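Printed Gripper Fingers and Fixtures: Frequently Asked Questions
Tondell Bench Robotics Rules, revision 3
Last updated Sun 18 July

These answers cover the questions most often sent in by benches at the Drundon and Witport sites. They apply to small tabletop arms with printed grippers. They do not replace the site risk assessment or the arm supplier's manual. Where the manual is stricter, follow the manual.

Which arms fall under these rules?

Any arm on a bench that people can reach while it is powered, with a rated payload of up to 500 grams. Larger arms are covered by the enclosed cell rules and need an interlocked guard. An arm does not move out of scope when it is fitted with a lighter tool.

Do printed fingers need to be approved before use?

Yes. A finger design is approved once, by drawing number and material. Each printed copy is then inspected before it is fitted. A change of infill, wall count or filament type counts as a new design. A change of color does not.

What does the inspection of a finger consist of?

Look for layer separation at the root, where the finger meets its mount. Flex the finger by hand through its normal working range and look again. Check that the pad is bonded along its full length, with no lifted corner. Ribbed fingers need each rib checked on both sides. Reject any finger with a visible crack, however short. Do not repair fingers with glue.

How often are fitted fingers replaced?

After 26 hours of logged run time, or at the first sign of damage. Fingers are replaced in pairs. A new finger opposite a worn one will pull the part off center, and the position error is easily mistaken for a calibration fault.

How should the gripper approach a flat part?

Open, and square to the edge to be gripped. Stop short of contact and confirm the position in the wrist view before closing. For thin parts lying directly on the bench, set a height limit in software so that the fingertips cannot be driven into the surface. The limit is set with the fingers that are fitted, and set again when they are changed. 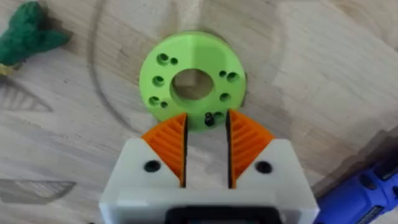
Wrist view of a printed green disc on the bench, gripper fingers open.

What should be confirmed in the wrist view before closing?

Three items: that both fingertips are visible, that the part edge is between or in line with them, and that anything standing up from the part is clear of the closing path. Pins and screw heads are the usual problem. A ribbed finger can deflect around a raised feature and appear to have gripped correctly while carrying the load on one side. If a feature falls in the gap between the fingers, choose another grip point or record that the feature is the intended contact.

The wrist view does not show depth well. Do not use it as the only check on height.

Can a part be picked up by its holes?

Only if the drawing marks the hole as a handling feature. Printed holes vary in size from one copy to the next, and small holes near a rim are often the weakest section of the part. Use the outside edge where it is available.

What may be left on the bench during a run?

The part, its fixture and whatever the task sheet lists. Hand tools, cables and soft items are to be outside the reach envelope before motion is enabled. This applies to slow moves and to dry runs. A powered hand tool must be switched off and put down outside the envelope, and its cord, if it has one, must not cross it. Items listed on the task sheet as background objects are allowed, provided their positions are recorded.

Should the reach envelope be marked?

Yes. Use tape or a painted line. Pencil is accepted for trials shorter than one day. Old marks should be removed or crossed through when the arm is moved – two sets of lines on one bench are a finding at audit. Marks used for placing parts must be easy to tell apart from the envelope line.

Who can enable motion?

Anyone on the bench's current operator list. The person who enables motion keeps a hand within reach of the stop button until the run ends. Remote enabling is not permitted under these rules, including by staff at the Kusuma office.

Is a speed limit required?

Yes. The limit is 17 centimeters per second at the fingertip whenever a person is inside the marked envelope plus one arm's length. Outside that condition the supplier's limit applies. Speed is measured at the tip of the fitted fingers. The flange value shown on some controllers will read low for long tools.

What records are kept?

Finger drawing number, date fitted, run hours and reason for removal. For fixtures and test parts, record the material and the print file version. Wrist camera recordings are kept until the next quarterly review and then deleted unless they show an incident. Logs from before February use the old form and do not need to be copied over.

A finger broke during a run. What now?

Press stop and leave the arm where it is. Photograph the gripper and the part before touching either. Collect all fragments, including pieces of pad, and keep them with the log sheet. Fit a new pair, repeat the height limit setting and run one cycle without a part. If a second pair of the same design breaks on the same task, the design approval is suspended until it has been reviewed.

Can a bench apply for an exception?

Yes, in writing and for a named task. Exceptions to the envelope marking and part handling rules are considered. Exceptions to the stop button rule are not – requests for one are returned without review.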